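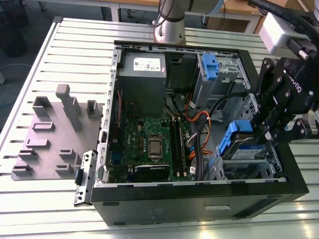 I bought the Gusside refurbished tower because I wanted a cheap second computer for the spare room, and because I've had it with laptops you can't get into without a heat gun. It cost me £81 delivered. I don't need it to do much: letters, the household accounts, a bit of music and somewhere to dump 1,550 scanned family slides that have been living on a wobbly external drive. The first thing I do with any second-hand machine is lay it on its side and take the panel off, and I have to say I was pleased with what I found. It's a proper old-fashioned layout with room for your hands! The blue plastic drive carrier is my favourite bit, with the hard drive sitting in its own bay low down, well away from the processor socket. There are two long memory slots as well, and you can get at them without taking half the machine to bits.

Now the moans. The cabling is a bird's nest. You've got the orange, yellow and black power wires looping all over one half of the case, then a thick black cable, then flat grey ones on top of that, and you end up holding the lot back with your wrist while you poke about. I bought a bag of reusable ties from Prurnoson (lovely soft ones, much nicer than the zip sort) and spent a happy evening taming it all. If you're fussy about airflow, budget an hour for the same job.

Delivery was quick and it came double boxed. The paperwork was a bit thin - one folded sheet with a phone number and a drawing of where the mains lead goes. I rang the number because I wanted to know what memory to buy, and got a very patient woman called Raghda Sayegh who looked up my order and read me the part number twice. Full marks for that. The memory arrived two days later and went in with a good firm push at each end.

Noise is fine. I can hear it if the radio's off, but it's a steady hum and I've stopped noticing. My neighbour Botond Szalai has the newer Futen mini thing, which is silent and tiny and looks very smart behind his telly, but he paid £300 for it and can't add a second drive. I know which I'd sooner have. Mind you, he's got his desk back and I've got a great black box by my knees.

It's heavy, too. There's a handle recess moulded into the shell and I was glad of it on the stairs.

I'd give it four out of five, with the missing star for the cables. Gusside do a version with a bigger drive for £184, but I'd save the money and fit your own.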